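Hidaston Makers Board > Shared Bench > Builds in progress

This site uses cookies to keep you logged in. Accept / Settings

Topic: handheld gripper, foam pads shredding, help
Started by gritty_lou, 9th April
127 views

gritty_lou
ok so following on from my November build log. Same handheld gripper, two fingers, black plates, flat bar linkage, brass grommets at the pivots. Moved it to the wood table at the shared shop and started trying it on slippers. Reason being the arm version has to pick up shoes off the floor eventually and slippers are soft, odd shaped, annoying. Good test I figured.

Problem is the pads. Plain black foam, glued on. Edges are going ragged already, the right one worst, little flaps hanging off the bottom.

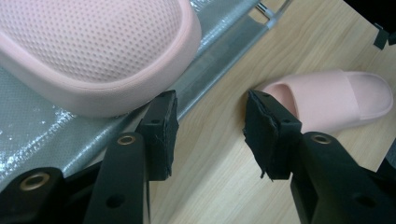

Closing force is whatever my hand does, no spring yet. Want to sort the pads before I put a servo on it or I'll just be shredding foam faster. What's everyone using?? Budget is basically zero.

bench_otter
Silicone sheet. Done. Foam is for packing boxes.

tolliver8
disagree, silicone grabs fabric way too hard. Had it on my Amunard arm and it dragged the whole sock pile along with it. Foam is fine if you skin it. Thin neoprene over the top, wrap it round the back of the plate so theres no edge to peel.

bench_otter
sock pile sounds like a path problem not a pad problem

tolliver8
it was a pad problem. Swapped the pads, same path, no drag

gritty_lou
Wrapping round the back might work, there's already a hole in the bracket at the top of each finger so I could put a screw thru and skip glue. Also wondering if the tips meet square. If one side lands first then all the wear goes there, right? Any way to check without taking the whole linkage apart

mrs_backlash
Close it on a scrap of something thin and look at the seam. Gap at one end = not parallel. Do it slow. And check your grommets for slop while you're there, grommets are not bearings!! I have said this in 2 other threads

gritty_lou
yeah yeah the grommets. They were in the drawer and they were free. Closed it on a frayed dark bit, some pink padded stuff lying behind it or whatever you call that padded part
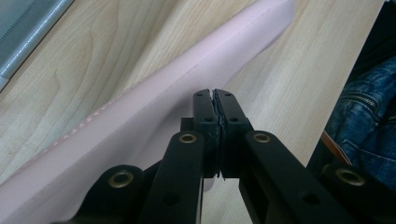 Jaws shut on the scrap, threads poking out near the tips.

Looks ok to me along the seam but I dont trust my eyes on black against black.

mrs_backlash
Can't judge it from there either. Slide a strip of paper in at the top, then at the bottom, tug both. Should feel the same. If the top lets go easy your links aren't the same length hole to hole.

kerfed
late question but why grommets at all, Jurić style linkage uses shoulder screws and they're cheap. Golton Surplus had a bag of 101 for nearly nothing last time I went

bench_otter
101? who counts out 101

kerfed
its what the bag said

tolliver8
Shoulder screws yes but check your plate thickness first, too long a shoulder and you've bought yourself more wobble than you started with. Washers help a bit.

gritty_lou
ok plan. Paper test tonight. Neoprene skin on the right finger only, leave the left as bare foam and compare. Screws if the Golton place still has any. Not buying silicone, sorry otter

bench_otter
you'll be back

mrs_backlash
Do both pads the same or your comparision is useless, they press on each other. One soft side and one stiff side will just chew the soft one.

gritty_lou
hm. Fair. But then I've got nothing to compare with? Might do both and keep the old ones in a bag so I can see the wear side by side. Will post when the glue's off, it is REALLY on there

8 replies hidden · Log in to view
Shares: 2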